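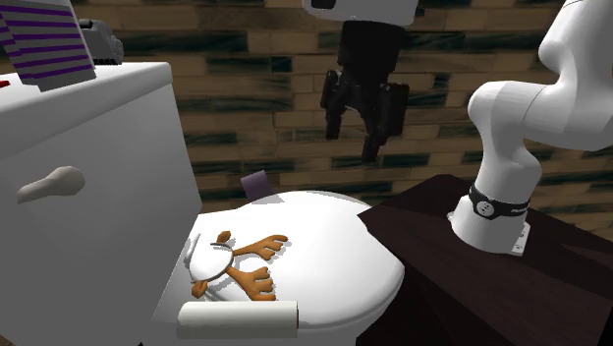 gethin_e
Does a slow leaking flush valve really add much to a metered water bill?

Admont70
Ours wasted 200 litres a day until I changed the seal.

gethin_e
That much? I can hardly hear it. The cistern is a Zurnum.

sovstead
Mine was far less than that - 467 litres over the whole of June. I'd leave it.

Admont70
Wouldn't leave it, they only get worse. Put food colouring in the cistern and check the pan after an hour.

gethin_e
Will try that tonight. Thanks both.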